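Getting deodorant marks out of dark T-shirts
09/04/2026
By Yolanda Echeverri

Quick one, packing for Huaranga. White marks under the arms, dark cotton, the usual.

You need: white vinegar, bicarb, an old toothbrush, a bowl.

Turn the shirt inside out. Mix 50 ml vinegar with 500 ml cool water and soak just the armpits. 30 minutes, no more. Scrub gently with the toothbrush, small circles. Still chalky? Bicarb and a drop of water, dab on, leave it while you have a tea, rinse well.

Wash at 30 on its own or with other darks. No softener - it makes the build-up worse. Dont tumble dry until the mark has gone.

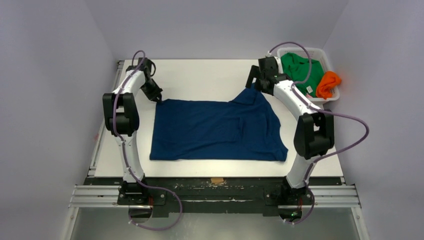
Drying matters more than people think. Out of the sun if you can, dark dye fades quick in August. Before it goes in the drawer lay it out like the navy one, spread on something white, and check both armpits in decent light. Any mark left, start agian from the soak.

Comments

Brijesh Thakur: Works on black too. Did mine twice tho.

Fedetico: can you use malt vinegar?

Yolanda: No! Smells like chips for a week.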